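Franchise save in Mundance keeps resetting my roster edits

gridiron_attic
Posted March 13, 2021

I run an offline franchise in Mundance, the football management game, and I'm three seasons in. Every time I change a player's contract in the roster editor, the change shows up fine until I advance the week. Then the contract goes back to what it was. Ratings and jersey numbers stick, it's only contracts and position changes that get lost.

I play as the Gidstead team with the salary cap on. I have already restarted the game and loaded an older save. My save folder has 300 files in it if that matters. Is there a setting I'm missing, or do I have to start over?

3 replies - viewed 2,381 times

nygard_fan_club
You don't have to start over. With the cap on, the game checks every contract when the week advances, and any edit that puts a team over the cap is thrown out without a message. I had the same thing with Nygård, who start the game close to the limit.

Go to League Office, then Rules, and turn the cap off. Make your contract edits, save under a new name, and advance one week. Then turn the cap back on. If the team is still over, you'll get a warning at the end of the season and the computer will cut players for you, so free up some money first. Backups and older linemen are the easiest place to find it.

Position changes are a separate thing. They only hold if you make them before the preseason roster deadline, and after that the depth chart puts the player back where he was. In my league that deadline falls in September.

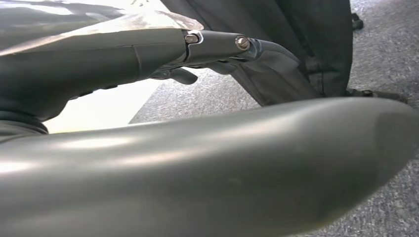
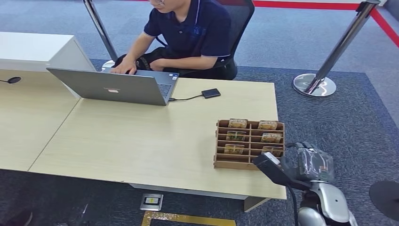 The second picture: laptop on the desk, with an external drive plugged in.

I'd also move most of those old saves out of the folder. It won't fix the contracts, but the load screen gets slow when it has to list that many. Keep the last 2 or 3 and copy the rest to another drive.

punt_on_third
mine did this too, i just deleted the game and put it back on. worked for a while

jerkura_stadium
The cap answer is right, but there is one more thing to check. If you downloaded a custom roster, look at whether it has the "locked contracts" box ticked. The Jerkura roster pack does, and with that box on, the editor lets you type anything you like and then ignores it. You can untick it from the main menu under Roster Files - not from inside the franchise. You have to load the franchise again afterward.

Reinstalling didn't change anything for me. The saves are kept in a different folder and come back with the same settings.

gridiron_attic
It was the cap. I was over by one contract. Turned it off, made the edits, advanced a week and they're still there. I'll leave the position changes until next preseason.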